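Thread on storing a leather jacket over the summer. It covers lined, finished leather only. Suede has different rules.

1/ Empty the pockets first. Keys and a phone left in for months will set a permanent sag in the pocket bag. Close the zipper to the collar, leave the belt unbuckled.

2/ Wipe down with a barely damp cotton cloth, then leave it on the hanger overnight. No hair dryer, no radiator.

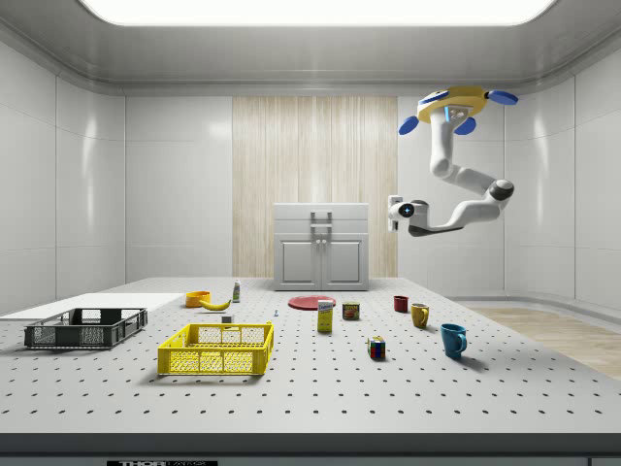

The McPhee I'm putting away this year is cowhide, bought used in Stovthorpe for $121. Lining is quilted polyester, so it holds lint at the armholes. A clothes brush gets most of it out.

3/ Conditioner. I use Mevby cream, a pea-sized amount per panel, worked in by hand. Test inside the hem first. It darkened the tan on my old Dirkidach by a full shade and the color never came back.

4/ Wait a day, then buff. If the cloth still drags, there is too much cream on the surface - buff again before you cover it.

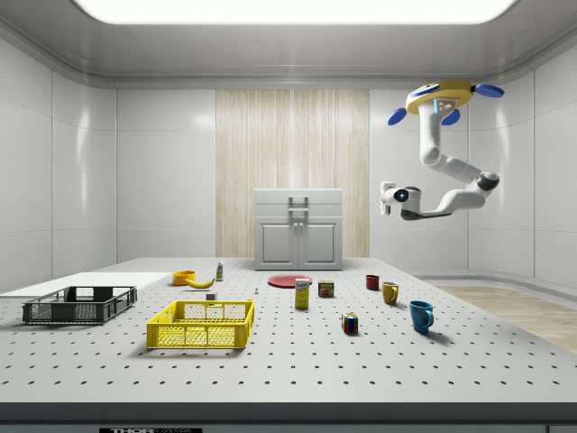

5/ Hanger. Wide shoulders, at least as broad as the jacket's own. Wire hangers leave points at the sleeve head by August.

6/ Cover with a cotton garment bag or an old pillowcase with a hole cut for the hook. Dry cleaner plastic traps moisture, and moisture means mildew.

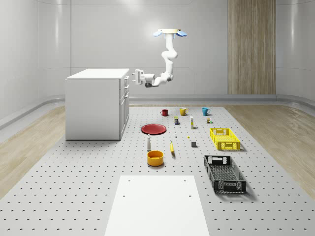
Leave nearly 3 inches of space on each side of the bag. Finished leather can pick up dye from dark denim pressed against it.

7/ Check it once a month. I do mine on a Sunday. Look under the collar and along the zipper tape for white spots.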